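Workshop Tips: Wiping Down, Putting Back and Looking Up

I share a big old workshop space in Billadville, and after six years of it I have opinions about rags. And cables. And what collects on top of things when you're not paying attention! A few people have written in since the July page asking for more on the day-to-day cleaning side, so this one is all about that. Nothing fancy, nothing expensive, mostly stuff I do on autopilot now.

Start at the top. I know, I know, everybody says it, and everybody (me included) still sweeps the floor first because the floor looks the worst. But if you have any kind of open woodwork over your head, the dust up there comes down the minute somebody walks across it or slams a door. I go over mine with a soft brush on a pole, one bay at a time, and I wear a hat. Wear the hat. I skipped it once and was picking grit out of my collar all evening.

Brush along the length of each joist, not across it, and have the vacuum hose in your other hand if your arms will put up with it. Stained wood hides dust really well, so shine a flashlight along it sideways before you decide it's clean. Painted wood hides nothing, and a barely damp sponge does the job there. For pipes, I fold an old sock over my hand and just run it along. It looks ridiculous and it's faster than any duster I've bought.

White walls next. Mine get gray smudges at elbow height, right where people squeeze past. A drop of dish soap in a bowl of warm water, wring the cloth out hard, work from the bottom up so the drips don't leave tracks, then go over it with plain water. I tried one of those eraser sponges from Luvby and it took the smudge off fine, but it also left a shiny patch that I see every single time I walk in.

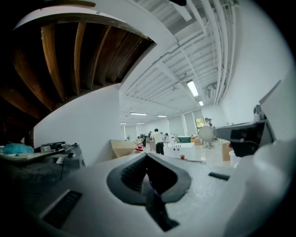
My own weak spot is the flat top. Give me anything boxy at waist height and I will put something down on it, and ten minutes later there's something else keeping it company. You get the crumpled teal-blue cloth, then a small dark tool with a thin black handle right next to it, then a few little white and silver parts, and by then the thing has turned into a shelf. So I do a two-minute clear at the end of the day, cloth first. Shake it out over the trash before you wipe anything with it, especially if it has been lying near metal bits, or you'll drag them across the finish. Small parts go in a jar lid or a magnetic dish right away, even if you don't know what they belong to yet (I have one dish that's only mysteries). The tool goes home last, wiped. A worn top isn't going to look new again and I've stopped trying, I just want to be able to see all of it.

While we're on cloths, I keep mine by color. Blue-green ones are for dry dusting, yellow for soap and water, and anything that has touched oil goes into a metal can with a lid and never back in the pile. Please don't leave oily rags bunched up on a bench or in a basket. Some finishing oils heat up as they dry, and a wad of cloth can catch fire by itself. Spread them flat outside to dry first, or follow whatever your local trash service says about them.

The dry ones I wash on warm with no fabric softener (softener makes them push dust around and not pick it up). I bought a giant bundle from Wirneo a couple of years back and I'm still working through it, so I can't tell you what they cost now.

Cables! If one hangs down the front of something, sooner or later a knee or a broom handle will find it. Stick-on clips are okay on smooth paint and hopeless on anything dusty, so wipe the spot with rubbing alcohol and let it dry before you press the clip on. Leave a bit of slack at the plug end. I also put a tag of masking tape on each plug with the name of whatever it feeds, and I unplug before I clean anything with a motor in it. Vent slots get the brush attachment on the vacuum. Compressed air mostly blows the fluff farther inside, where you can't reach it.

One last thing on sweeping. Move the stuff that's easy to move and do the corners with a hand brush first, then the big broom toward the door. If the dust is very fine, a handful of slightly damp sawdust scattered ahead of the broom keeps it from flying up. Don't try that on a bare wood floor you care about.

Next time I'll get to drawer liners, plus the great glue bottle question that so many of you have feelings about.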